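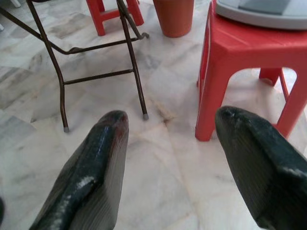 8月30日 作業ノート(右グリッパの件)

朝いちばんで起きたことから書いておく。忘れないうちに、と思って座ったら、もうお茶が冷めていた。

床まわりの動作を流していたら、右手の指が開ききったまま戻らなくなった。閉じ指令は通っている。ログにも受理と出ている。なのに指は広がったままで、4秒後にようやくタイムアウトの警告が上がってきた。この4秒がどうにも気持ち悪い。赤いスツールや折りたたみ椅子の脚が近いところを動かしているのだから、指の状態がわからないまま腕だけ進むというのは、やはりまずいと思う。今回は私が非常停止を押したので、どこにも当たらずに済んだ。押すのが早すぎたかなと一瞬思ったけれど、早すぎる分にはかまわない。これから触る人も遠慮なく押してください。

再起動したら何ごともなく閉じた。こういう直り方がいちばん困る。念のため開閉だけを70回くり返してみたところ、同じ症状が6回出た。出るのは決まって腕を低く伸ばした姿勢のときで、畳んだ姿勢では一度も出ない。となると疑いたくなるのはケーブルで、手首から腕に沿って垂らしてある黒い線が、伸ばしたときに引っぱられているのではないか。コネクタはDallauのもので、5月に左手側で接触不良を出したのと同じ型番だ。あのときも私は最初ソフトを疑って、まる一日つぶしてしまった。反省が活きているような、いないような。

Clyde Dunleavyさんに電話で相談したら、Trostlowの現場でもよく似た話があったとのこと。あちらは線の余長が足りなかったそうで、「まず腕の上で弧を描くくらい余らせてごらん」と言われた。親切な人で、そのあと奥さんの畑のかぼちゃの話までしてくれた。電話は長くなったが、おかげで少し気が楽になった。

午後はテーブルに場所を変えて、余長を取り直した状態で確認した。開いた段ボールの上に白い紙を置き、その角をつまませるという、ごく軽い課題にしてある。力のいるものをいきなり持たせる勇気はまだない。

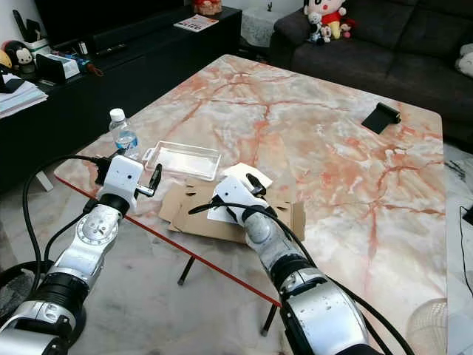
つまむところまでは素直に動いてくれたので、同じ姿勢のまま開閉を17回やってみた。警告はゼロ。ただ、朝の発生率を考えるとこの回数では何とも言えないし、テーブルの高さでは腕の伸び方も床のときとは違う。直ったと書きたいのをぐっとこらえて、「再現せず」とだけ記録しておく。

もうひとつ、監視側の設定について。タイムアウトの値はMultportから引き継いだ設定ファイルのままで、誰がどういう理由で決めたのか、読み返しても出てこなかった。指の位置が指令に追いつかないときは腕も止める、という条件をYazzieのブランチに仮で入れてある。止まりやすくなって作業ははかどらなくなると思うが、しばらくは我慢してほしい。値を戻したくなったら、その前にひと声かけてください。

残り:床の姿勢での再試験。右手コネクタを外して端子の確認(予備は引き出しの2段目に入っているはず)。左手側の余長も見ておく。原因がはっきりするまで、床の動作は必ず二人で、一人は停止ボタンのそばにいること。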